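Cadernos > Oficina da Portela > Encadernação > Colas e pastas

Setembro, domingo à tarde
Registo da oficina, bancada 2

Imprimir | Enviar por e-mail

Continuação do ensaio da pasta de amido para os livros do lote 882 (Vuvbridge). Na entrada anterior ficou por decidir se usávamos a pasta de trigo simples ou a mistura com metilcelulose nas lombadas. Hoje fiz as duas e apliquei-as em tiras de papel de prova, o Valgate de 300 g/m², que é o que temos cortado e que incha mais ou menos como as capas antigas.

Pasta de trigo: 300 ml de água da torneira filtrada, amido peneirado, repouso desde a manhã antes de ir ao lume. Mexi sempre com a colher de pau. Engrossou mais depressa do que da última vez, tive de baixar o bico. Ficou translúcida, sem grumos à vista, mas ao passar pelo coador de crina ainda deixou uma película que deitei fora. Arrefeceu em banho de água, coberta com pano húmido. A consistência é a de iogurte espesso. Para as charneiras é preciso cortar com água, para a lombada serve assim.

Mistura: a mesma pasta, com a metilcelulose da Curkgate já hidratada de sexta. O frasco da Curkgate está no fim e o rótulo descolou, escrevi o nome a lápis na tampa. A mistura espalha melhor e dá mais tempo para acertar a tira, mas pega menos no primeiro contacto. Com a trincha larga deixa marcas, com a redonda não.

As tiras ficaram a secar entre reemay e mata-borrão, com vidro e peso. Não usei a prensa. Na última ronda a prensa marcou o bordo do feltro no papel e depois não se percebia o que era da cola e o que era da pressão.

Para ver o brilho e as ondulações uso luz rasante, com a folha deitada e a luz baixa de um dos lados. Passei a observação para a mesa branca do fundo, porque a bancada 2 está cheia de cartão cortado.

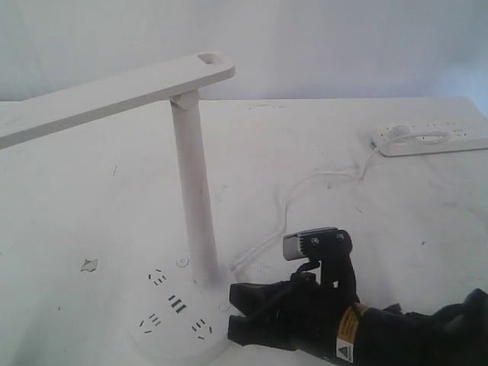
Candeeiro branco na mesa, encostado ao lado esquerdo.

Observações das tiras, primeira leitura, ao toque e à vista:

A de trigo simples repuxa. A tira encurva para o lado da cola, pouco, e endireita com a mão. Cor igual à do papel. Quando se dobra ouve-se um estalido seco que não me agrada numa lombada que vai abrir e fechar. Pode ser excesso de amido, a pasta estava no limite.

A mistura fica plana e mais calada na dobra. Tem um ligeiro brilho onde a camada foi mais grossa, só se nota em luz rasante. Nas margens houve um sítio que não colou, no canto onde comecei a trincha. Repeti nesse canto com menos água e pegou bem.

Teste de reversibilidade: compressa húmida, tempo de um café. A de trigo largou em camadas e foi preciso espátula. A mistura largou inteira, com resto gelatinoso que se limpa com cotonete. Para os livros do Vuvbridge isto pesa bastante, porque o pedido diz que tudo o que fizermos tem de sair sem esforço.

Dúvida: a resistência da mistura nos nervos. Os dois volumes grandes têm o miolo pesado e a costura original já cedeu no primeiro caderno. Inclino-me para trigo simples diluído na primeira camada, com papel japonês, e mistura na segunda. Fazer uma maqueta antes de mexer nos originais. Há um miolo de sucata na prateleira de baixo que serve, falta-lhe só a folha de rosto.

Outra coisa para quem vier a seguir: a panela pequena está a ganhar ferrugem na asa. Não usar para pasta até se lixar. A espátula de osso fina foi para o frasco errado, está outra vez com os pincéis.

Ao fim da tarde liguei a balança e a placa pequena para aquecer água para limpar as trinchas. A balança oscila quando a placa está ligada na mesma extensão, já tinha acontecido. Pesar primeiro, aquecer depois. 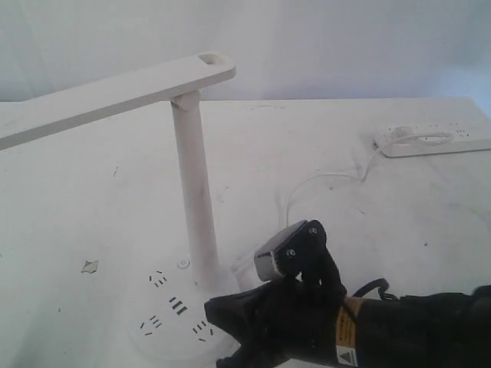 Base do candeeiro, com tomadas em volta do poste.

Para amanhã:

- tirar os pesos e fazer segunda leitura das tiras, outra vez em luz rasante
- cortar o japonês com a fibra no sentido da lombada (da outra vez ficou atravessado e rasgou)
- hidratar metilcelulose nova, encomendar à Curkgate
- montar a maqueta com o miolo de sucata
- perguntar à Valgate se ainda fazem o de 300 com a mesma encolagem, este maço parece mais absorvente que o anterior

O resto da pasta está no frigorífico, no frasco de tampa azul. Se cheirar a azedo é deitar fora, não compensa aproveitar. As tiras estão numeradas a lápis no verso e a lista correspondente ficou colada na contracapa do caderno.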